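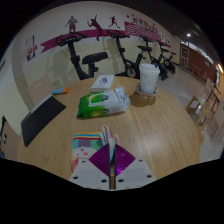 Page last changed: December

README for the Jiltero open day notes

What is in this folder

Notes and clips from the Jiltero demonstration, where visitors could try a hand-held gripper on everyday items at a round table next to the exercise bikes. Tobias Pruitt kept the log. Archie Dow checked the labels and disagreed with some of them, and his version is in a second column. We left both in.

1177 clips in total. Each one is a single attempt by a single person. The files are sorted by table, then by time of day.

What was claimed

The handout from Vustard, who ran the day, said the gripper "handles soft goods as easily as rigid ones." We would not repeat that on the strength of these clips. Closing the ridged purple pads on a raised fold of patterned cloth is the easy part. A fold standing up like that gives the pads plenty to hold. A cloth lying flat is a different job, and the handout doesn't mention it.

The other line we heard a lot was that clips like these are ready to train a robot on. Maybe. A person was holding the tool in every one of them, and people fix their own mistakes without noticing. Nothing in this folder shows what an arm would do with the same cloth.

Labels

grasp: pads closed on the item
release: pads opened again
unclear: Tobias and Archie could not agree

"grasp" does not mean the item was lifted or put where it was meant to go. Vustard counted it as a success on the day. We don't.

Known problems

The tables were not reset between visitors, so other things stay in view: a package of wipes, a flat white box, a lidded cup. Don't treat them as targets unless the log says so.

Only 10 visitors account for most of the cloth clips, and 2 of them work for Vustard.

The score of 100 on the Baird sheet is out of nothing we could identify. Archie asked twice. Leave that column out.

The Dandach table used a different cloth and its own log. Do not merge the two.

Corrections go to Tobias, with the clip number.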